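Print this ticket | E-mail this ticket

Ticket 1531
Project: Inar, tabletop pick cell (simulation)
Opened by: Milach integration desk
Status: open, waiting on rule change
Date: 2019-06-08

Problem: rule checker rejects the low approach. Cell rule 14 sets a minimum tool height above the table during any move. The checker applies it to the last part of the pick as well, so every low approach is logged as a violation. Last batch: 400 runs, nearly 300 flagged.

Tried: reloaded the Esik rule file. No change. Raised the approach point. Flags cleared, but the finger stopped too high to reach the part. 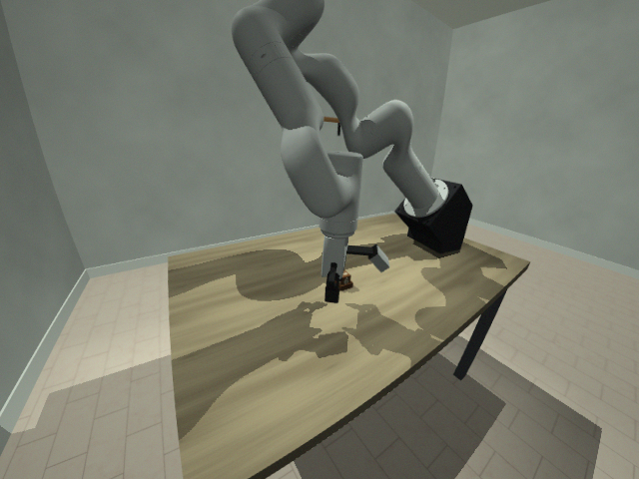
Rule 14 was written for travel moves between stations. It should not cover the approach segment, which has its own speed limit under rule 9. The checker reads both as one move because the planner sends them without a segment tag.

Proposed fix: planner tags the approach segment. Checker skips rule 14 on tagged segments and keeps rule 9 active. Do not turn rule 14 off for the whole cell. Marquez did that last August and the change was carried into the release build.

Next step: rerun the same batch with tags on and attach the checker log. Rule text to be updated before merge.

Print this ticket | E-mail this ticket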